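The mill at Plundmont closed for good in November, and the paint store across the road went about a month later. Fatetti, it was called. Sold one thing well: gray.

Gray is everywhere now. Rentals, dentists, the new apartments in Skasstead with 113 units and the same walls in every one. I spent a winter trying to find out how we got here.

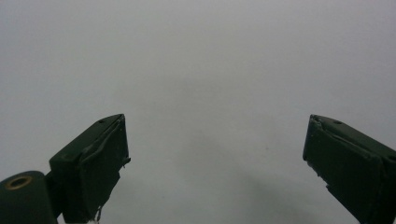
So why does everybody pick gray? Resale, mostly. Agents tell sellers to go neutral, landlords want one can that touches up everything, and beige had its turn already.

The Fatetti fan deck ran to 200 colors at its peak. By the end, up to 8 of them did nearly all the business. Fog, Pebble, something called Quiet Harbor. Try telling them apart at seven in the evening under a cheap bulb. I couldn't. Took the chips home, taped them up in the hallway, still coudn't. 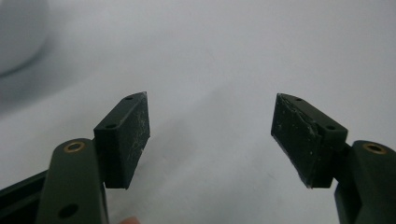
And light is the whole problem. North rooms turn a gray blue, sometimes purple. South rooms wash it out by noon. My own kitchen took three coats and then a fourth in a diferent shade, which I also dislike.

Over in Wogan they've gone the other way. Mustard porches. A green bank. Rents about the same, as far as I can tell. 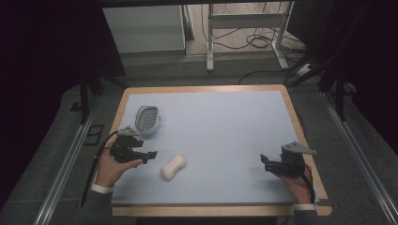 A reader in Wogan wrote in to say the green bank was a mistake at the mixing counter, and that people got used to it by spring and wouldn't let anyone paint over it.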